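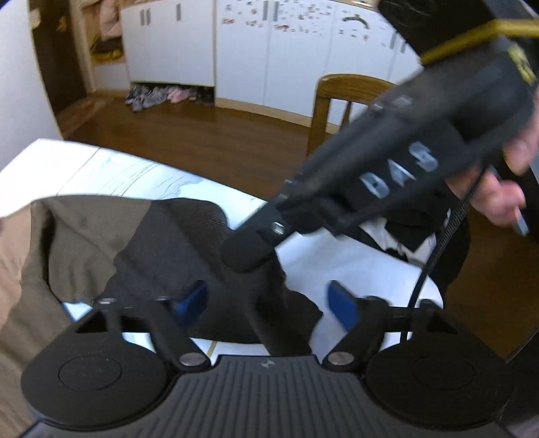

Tirus replied:
I'd hold off on ordering 20. Get two handheld units for the cloth work, run them until December, then decide.

naheed_t
Two won't tell you much. We budgeted for the units and forgot everything else – spare finger tips, cables, storage, hours for the people holding them. The extras came to 60 percent of what we paid for the hardware.

Genalyn Fajardo
That's what I'm trying to work out. The quote from Zalletti covers grippers and one year of support. It says nothing about tips or pads. Are those normally sold separately?

naheed_t
Ours were. Ask for a parts list with prices before you sign. Bukhari sent us one the same day.

brirkden
I disagree on the spares. We bought a big box of tips up front and most of them are still in the box. Buy a small set and reorder.

naheed_t
Depends what you handle. Fabric is easy on them. We were doing metal parts.

Tirus
Same question as before, Genalyn. How many sessions are you planning?

Genalyn Fajardo
1000 by the end of the year, all folding and sorting clothes. Most of it in people's homes, so I need to add travel too.

Tirus
Then two is too few, I'll give you that. Four, and keep one back as a spare.

brirkden
I'd still rent for the first month. If the supplier won't rent, that's worth knowing before you spend the money.

Genalyn Fajardo
Will ask them about rental and the parts list tomorrow.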